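### 4.2 Adherence, and what the logbooks say about it

Most studies of home exercise for stiff backs and sore shoulders end with a line regretting that adherence was self-reported. We regret it too, and have given the regret a section of its own. The Sterkotwood programme asked desk workers to do six exercises on each working day, none of them difficult and none of them, by general agreement, interesting. Each person was given a paper logbook and a pencil. 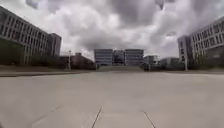
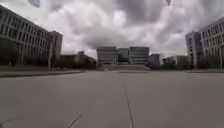

*Figure 1. The paved plaza at Sterkotwood, two views under cloud.*

Agata Bianchini objects that "adherence" is the wrong word altogether, as it makes a wall slide sound like a religious duty, and that we should have asked people what they did and left the virtue out of it. We have some sympathy. The term is kept for comparison with earlier work, but readers who wince at it are in good company.

Of the 108 people enrolled, nearly all handed back a logbook. The books were, on the face of it, a triumph. Whole months were ticked without a gap, including the public holidays, when the programme did not run and the participants had been told so in writing. In several books the ticks for a full page were made with the same slant and the same pressure, and in one the pencil had been sharpened exactly once, between January and the end. We do not accuse anyone of anything. We note only that a tick takes less time than a hip hinge.

To get a second reading, Evaristo Messina rang a sample of participants without warning and asked them to name the exercises. He was not testing form, merely acquaintance. The median participant could name three. The heel raise was remembered by almost everybody, perhaps on account of its being possible while waiting for a kettle. The prone press-up was remembered by very few, and two people denied that it had ever been part of the programme. One participant described with great confidence an exercise which is not ours, and which we would not recommend.

Recall of this kind is a poor measure in its own right. A person may do a movement daily and have no name for it, and our names were not helpful. The "Benedetti reach" was called so in the handout after an older physiotherapy manual, and the handout did not say what was to be reached for. We therefore scored a rough imitation or a plain description as correct, and did the scoring again on a second day, blind to the first set of marks. The two rounds differed in five cases, all of them concerning shoulder blades.

The two measures agreed badly. People with spotless logbooks were no more likely to know the exercises than those whose books were patchy. If anything the patchy group did a little better, and their comments were more detailed ("left knee sulking, stopped after two"). We are inclined to trust a logbook with gaps in it, though we cannot defend this as a method and would not like to see it become one. Anyone told that gaps look honest will learn to supply them.

The reminders sent through the Jedero messaging service made no clear difference to either measure over the 19 weeks. They did produce replies. Most of these were polite, some asked to be taken off the list, and one asked whether we were doing the exercises ourselves. The answer at that time was no. The replies were not coded further.

In what follows, logbook ticks are reported as ticks and are not converted into sessions, minutes or doses. Pain scores are set against the recall measure first and the ticks second, and the few participants who returned no book at all are kept in the analysis.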